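Search this site
Search
Stories Archive Submit

Notice of Changeover

By Fenna Groen
March

Staff of the Rokport Regional Broadcasting Service are informed that the Tralitz graphics engine will replace the existing system in Studio 2 at the close of the late bulletin. The existing system will remain powered until the morning conference, after which it is to be disconnected and its license surrendered.

So read the notice, and so it was carried out, with one irregularity, which this account is intended to record.

The existing system had no proper name. It had been purchased secondhand from a station in Flerkalus and had kept that station's asset tag, number 223, on its front panel. It drew the weather maps, the election boards, the lower thirds and the small turning globe that preceded the news. Operators referred to it by its number in the log and, over the years, in speech. Ms. Lưu, the senior graphics operator, had worked with it longer than any other member of the department. She was assigned to supervise the changeover.

The schedule allowed her five hours. Templates were to be moved first, then fonts, then the archive of names. This last item had been overlooked in the planning documents. Each time a person appeared on air, 223 had stored the caption: the name on the upper line, the office or occupation on the lower. Tralitz did not accept the old format. The engineer on duty recommended that the archive be discarded, and the recommendation was entered in the log at 10 minutes past midnight.

Ms. Lưu asked to review the archive before it was deleted. The request was within her authority and was granted.

She began with the earliest captions. There were mayors and deputy mayors, a harbor pilot, a girl identified only as a spelling champion, and a man whose occupation was given as "neighbor." There was a baker who had been captioned on four occasions, with his shop moving to a different street each time. Several of the names had been misspelled on air and corrected in later entries, and the machine had kept both.

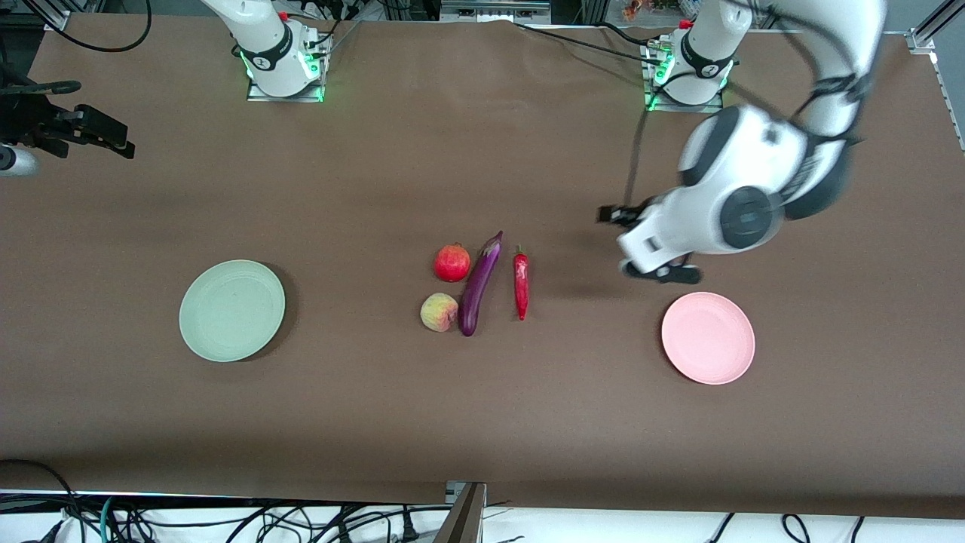
Two white robot arms at work over a table covered in brown paper.

Toward three in the morning she reached a caption bearing the name of her own father. The lower line read "Ferry passenger." She had not known that he had ever been on television. The entry held a time and a program code and nothing else. The tape to which the code referred had been erased under the retention policy then in force.

She sent the caption to the preview output. It slid in from the left, as all captions on 223 did, with the slight hesitation that the department had reported to the manufacturer many times. It held for the standard duration and withdrew. She sent it again.

The engineer, returning with coffee, asked whether there was a fault. She replied that there was not, and that she was checking the timing.

The changeover was completed before the morning conference. Tralitz performed to specification. Its globe was larger and had clouds, and the director of programs expressed satisfaction. At the hour stated in the notice, 223 was disconnected, and Ms. Lưu signed the certificate of disposal in the presence of the engineer.

The irregularity concerns the first bulletin of that day. During the report on the new ferry timetable, over footage of the landing with no person in view, a caption appeared from the left, hesitated, and held. It gave a man's name and the words "Ferry passenger." Two viewers telephoned to ask who he was. The duty officer informed them that the matter would be looked into.

The log for that bulletin records no error. It is signed by the graphics operator in the usual place.

Filed under: Short Fiction, Workplace, On Air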